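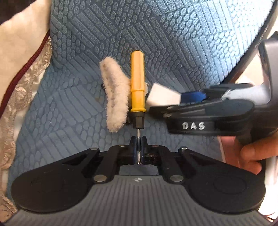

Hjalti wrote under my last post that 100 demos of one task is worth less than seven demos each of a bunch of tasks, and that I should stop polishing and go record junk. OK. Fine. He's probably right and I've been arguing with him in my head for a week.

So, Mar 1, 2023, status. Quick one, I have to be out the door in a bit.

Handheld grippers, two of them, one per hand. Screwdriver is the new object. Yellow handle, slim metal shaft, and I'm gripping it by the shaft end with the handle up. Awful thing to hold with two narrow fingers. Want the model to see awful things early.

Total now is 38 usable episodes for the screwdriver. Usable meaning: tracking didn't drop, both sides synced, I didn't bump anything with my elbow. Recorded 88 to get there. Yes that ratio is bad. Most of the losses were sync. Kudesico's logger writes left and right to seperate files and if one starts late you don't find out until you line them up. Yuzuki Kobori sent me a little script that checks the start stamps right after each take -- should of asked her in June when I first whined about it.

Stuff I changed:

Shorter takes. Pick up, pass over, put down, stop. No more wandering around with the thing.

Soft stuff near the hard stuff. Plush next to the screwdriver, patterned cover underneath, not a bare tabletop. The Birnitz set I trained on before was all clean white surfaces and the policy fell apart on anything with a texture.

Labels written the same day. I had a folder called "misc good" and no clue what was in it. Deleted. Hurt a bit.

Still not sorted: the lighting. I get one side blown out by glare and keep telling myself variety is good for the data. Maybe. Hjalti says leave it, Yuzuki says at least tag it, so I'm tagging it.

Next is the Jakden pliers, then something round. If anyone has tried bimanual handoffs with Luo's training code please tell me what you set for the action horizon, the default looks way too long to me and the readme says nothing.

Ok going. Will fix typos later -- probaby.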